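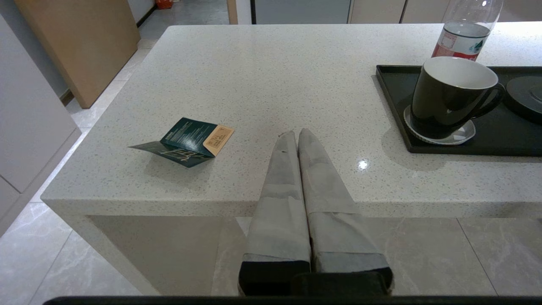 4. Colocação em serviço sobre bancada

Aplica-se à garra de dois dedos Kumell com câmara de punho, firmware 1074 ou posterior. Revisão do texto: 31/01/2020.

Esta secção parte do princípio de que o braço já está fixo e calibrado (secção 3) e de que a paragem de emergência foi testada. Reserve uma zona de bancada livre à frente da garra. Os objetos de uso corrente, como tabuleiros, canecas ou garrafas, podem ficar na superfície desde que estejam fora do percurso dos dedos.

4.1 Montagem das mangas

1. Desligue a alimentação da garra no comutador do punho. O indicador apaga-se ao fim de alguns segundos.
2. Enfie a manga cinzenta pela ponta do dedo e puxe até encostar à base preta. Faça o mesmo no outro dedo.
3. Alise o tecido com os dedos, da base para a ponta. Pequenas pregas a meio do dedo são aceitáveis; pregas na ponta não são.
4. Ligue a alimentação e mande fechar a garra à velocidade mínima. As pontas devem aproximar-se sem se cruzarem.

CUIDADO: não coloque a mão entre os dedos com a garra ligada, mesmo parada.

Nota: as mangas Szűcs do kit anterior têm a mesma largura mas são mais curtas. Não as misture com as novas no mesmo par.

4.2 Verificação da câmara de punho

1. Abra a aplicação Nokley e escolha Ferramenta > Câmara > Imagem direta.
2. Desça a garra até 26 mm da bancada e pare.
3. Observe os reflexos. As pedras claras e polidas devolvem a luz do teto em pontos muito brilhantes. Se um desses pontos coincidir com a zona de preensão, rode o punho ou reduza a exposição.
4. Afaste a garra e confirme que a imagem se mantém nítida. Um dedo que ocupe grande parte da imagem a curta distância não é, por si só, uma avaria - mas a superfície de trabalho tem de continuar reconhecível ao lado dele. 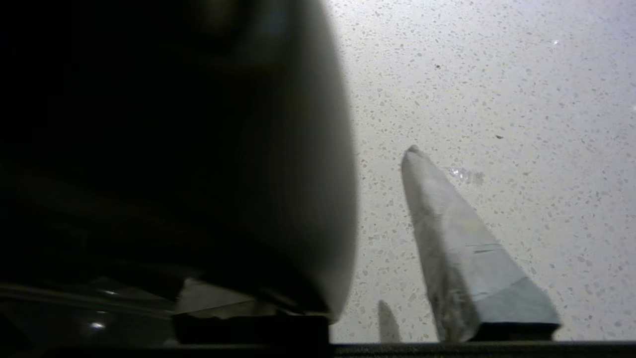
4.3 Ajuste da altura de contacto

1. Posicione as pontas por cima da bancada, longe do rebordo da frente.
2. Prima Descer e mantenha premido. O movimento para quando a força de contacto chega ao limite definido.
3. Grave a altura com Guardar como zero.
4. Repita noutro ponto da bancada. Se os dois valores diferirem, nivele a base do braço antes de continuar.

Se aparecer o erro 903, o contacto foi detetado antes do previsto. Suba a garra, verifique as mangas e recomece no passo 1.
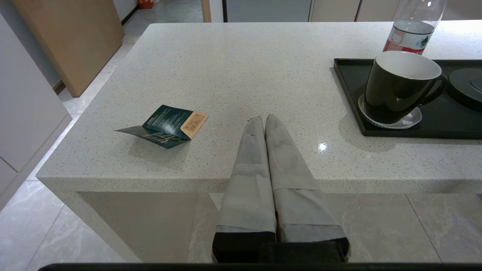
Um leitor da edição anterior observou que o zero gravado sem mangas deixava de servir depois de as montar, e pediu que o manual o dissesse. Tem razão: grave sempre a altura com as mangas que vai usar e volte a gravá-la quando as trocar.

4.4 Zonas de exclusão

1. No menu Zonas, escolha Nova e desenhe um retângulo à volta de cada objeto que a garra não deve tocar.
2. Para recipientes com líquido, ative também Margem alargada.
3. Guarde e execute um percurso de ensaio com a garra vazia.

CUIDADO: a carga máxima é de 400 g. Uma caneca cheia pode ultrapassá-la.

Os impressos dobrados, abertos em tenda, mudam de forma ao menor toque. Se quiser que a garra os apanhe, registe-os como Objeto flexível.

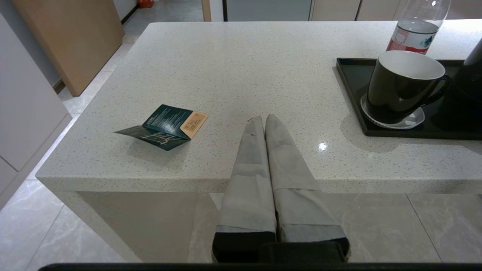

Da assistência em Tastmont chegou a recomendação de apagar as zonas antigas sempre que se muda a disposição da bancada, porque a aplicação não as atualiza sozinha. Para o fazer, escolha Zonas > Limpar tudo e confirme. O zero de altura não é afetado.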